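Clislow Cell Simulator, demo build: review from the Lellberg open day
Reviewed by Jarrah Mahuika

Lellberg opened its Clullport office to outside integrators for an afternoon in May. The main item was Clislow, a simulation package for tabletop manipulation. I had a desk and an unrestricted copy of the demo build from 1 p.m. until closing. I currently use Cartwright for the same kind of work, so most comparisons below are to that.

The demo cell has one arm, a two-finger gripper, a small wooden cabinet and a tissue box to work on.

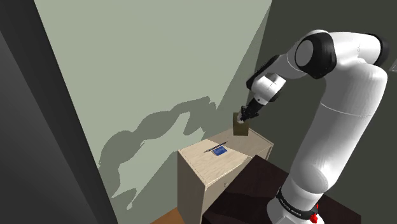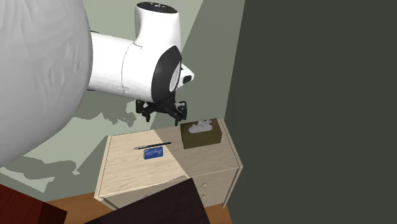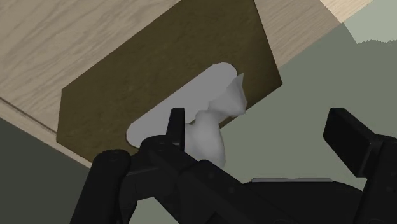 Clislow demo cell, rendered output. The second view has the fingers spread above the rear edge of the cabinet, with the pen and blue card to the left of the tissue box. The third is the close view at the gripper.

Setup

The installer took 3 minutes on the desk machine. The cell loads from a single project file, and object poses can be typed in or dragged. Typed values are kept as entered. Cartwright rounds them on save, which has cost me time in the past.

Joint limits are on by default. Collision checking is off by default, and the switch is two menus down. I would reverse that.

Rendering

Wood grain is good on the cabinet top, and the shadow boundary across it is clean. Shadows on the green-gray floor are weaker. At close range one edge of a lit patch is visibly stepped. A vision pipeline that trains on edges may pick that up, so test for it before generating a large set. I found no shadow resolution setting in the demo build. Lellberg's engineer said the full version has one.

Small print is poor. The lettering on the blue card stays a blur from the wide view. Anyone working on label reading should supply their own textures.

Contact and soft objects

The tissue is faceted on its upper part and smoother lower down. As a visual target it is adequate. As a physical model it is coarse: in my runs it behaved as a stiff sheet with a hinge in it, and grasp results depended heavily on the approach angle. I ran 40 grasp attempts by script and would not use the success rate to predict anything on hardware.

Rigid contact was better. Finger pads against the box gave stable force readings at 500 Hz with no visible jitter.

Scripting

The Python interface is plain and mostly documented. Batch runs can be queued with randomized light and object pose. I queued 400 and all of them finished without a crash. Log files are text, one per run, with joint positions and contact events on the same clock. Camera poses are stored in a separate file and have to be matched by run number.

Verdict

Suitable for reach studies, camera placement and rigid pick work. Not ready for cloth or paper. Users of Cartwright will find the scripting easier and the object library smaller. Pricing was not given at the open day. I have asked for a trial license and will repeat the grasp runs with the full build.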